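Every autumn we get a new chip and a new set of bars to look at. Briltell has promised its next desktop part for October, and the slides already say it is 31 per cent faster than the last one. Faster at what? The small print mentions 2 programs, both picked by Briltell.

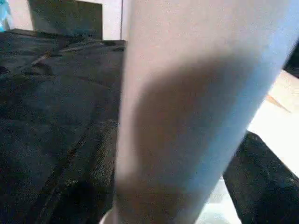
By our hardware columnist
August 2019

I have nothing against quick processors. My doubt is about the number on the slide, and how readily sites like this one pass it on. A leaked score turns up, someone copies the chart, and by teatime it's a fact. Few of us ask what cooler was used, or how much power went in at the wall.

Power is where I'd look first. The box will say 160 watts. The Starkedholm board I tested last spring let its chip draw 215 for as long as it liked — out of the box, with no warning in the manual. Haddadin's board kept to the limit and came out slower in every chart I ran. Guess which one got the awards.

Then there's the price. The last Briltell chip cost about a third more than the one it replaced, and for most people at home the gain was a few seconds off a job they run once a week. An Odolard drive in an old machine would have done more for them, and left money over for memory.

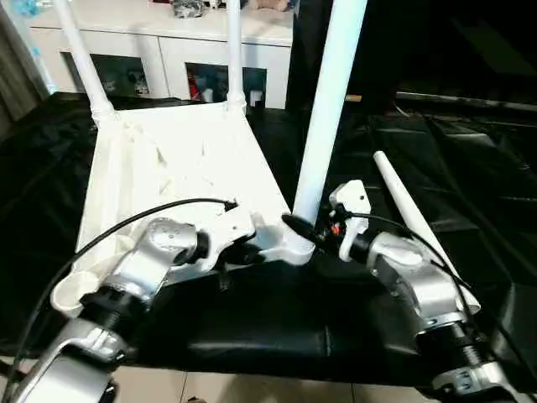

A white stool frame on black cloth, with a gripper against its edge.

Perhaps the new part really is that good. I'll believe it when it has been run at its stated power, on a plain board, with software its maker didn't choose. Until then I'd keep the card in the wallet, and I'd treat any chart without a wattage beside it as an advert.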